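## 4. Recording sim demos - cabinet tasks

Rev. January 2026, A. Ogundipe. Replaces the old wiki page, don't follow that one any more.

Covers recording teleop episodes in the Mitavgate sim with the two-arm robot. Install and headset pairing are section 2. If the Fotus recorder isn't running yet, go back and do that first.

### 4.1 Before you start

1. Open launcher, pick the cabinet room. Wait for textures - wall colours and panel patterns are drawn from the seed and load last.
2. Check the seed against your sheet. Wrong seed = episode gets thrown out, however good it was.
3. Arms to ready pose. Both grippers open, upright, one either side of the cabinet.
4. Head camera on the default tilt. Leave it. The policy trains on that view and a levelled one won't match.

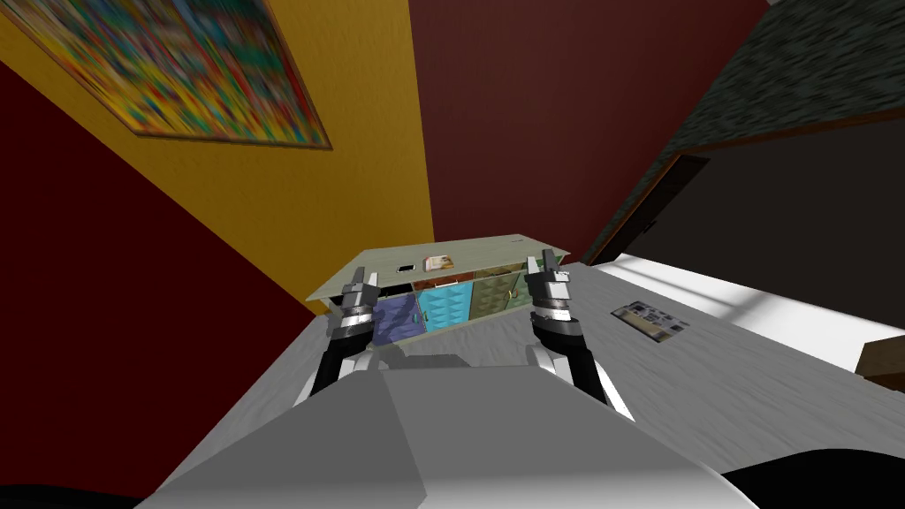 *Fig. 4-1. Grippers open either side of the cabinet, head camera view.*

5. Let go of both triggers, count to two, then press Record. Starting with a trigger held puts a jump in the first frames.

> **Note:** Items on the cabinet top are spawned from the seed as well. Leave them where they are unless the task line names them. Knocked one? Stop, mark as `disturbed`, reset.

### 4.2 Recording an episode

1. Read the task line out loud. Sounds daft, but it catches most of the mix-ups.
2. Move one arm at a time for the approach. Both together only when the task line says bimanual.
3. Come up from below the edge of the top - fingers vertical till you're level with it, then turn in.
4. Slow down near the front. Contact in the sim is stiffer than it looks and the fingers will bounce.
5. Hold still for two seconds at the end, then Stop.
6. Tag it: `good`, `retry` or `disturbed`. No other tags please, Baoshan's script drops anything it doesnt know.
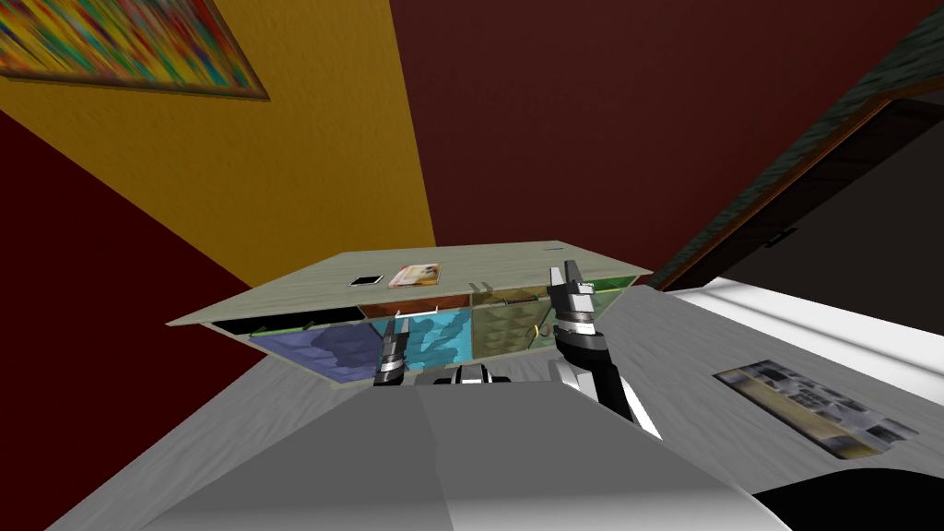

*Fig. 4-2. Right fingertips just above the cabinet top, left gripper lower down at the front.*

> **Caution:** Don't pull the headset off mid-episode. Tracking goes, the arms chase the last hand position and the recorder keeps writing. Stop first, then headset.

Episodes over 400 steps are cut automatically. If you're hitting that a lot you're going too slow between waypoints, or you've paused to think. Pausing is worse - the model learns to pause. Bin it and go again.

Vary your approach a bit. Osaze's first batch was 300 episodes, lovely and clean, nearly all the same path, and the policy fell over as soon as the cabinet shifted. Different heights, slightly different angles. Not wild ones.

### 4.3 Checking what you've got

1. Open the episode in the Omton viewer. Scrub it start to end, don't just look at the last frame.
2. Check both grippers are in view for the approach. Partly hidden behind the robot's own body is OK, gone altogether is not.

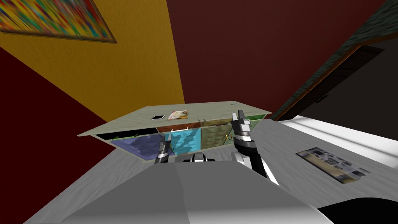
3. Check the gripper trace under the video. Should be flat when you're not squeezing. A wobbly line means the trigger needs recalibrating (section 2 again).
4. Compare the task line with what you did. If they differ, fix the line - don't delete a good episode over wording.
5. Upload. Progress bar sticks near the end while it's writing the index, leave it alone.

### 4.4 Known problems

- **Arm drifts after reset.** Re-home, both sticks in. Still drifting - restart the sim, not just the scene.
- **Error 674 on upload.** Disk full on the Ugwu box. Tell Heiðrún, keep your local copy untill she's cleared it.
- **Panels come up plain grey.** Textures didn't load. Reload the seed before recording.
- **Left and right swapped.** Controllers were paired in the wrong order. Anything recorded like that is `retry`.

Anything else goes to Adebayo, with the seed and episode number in the message.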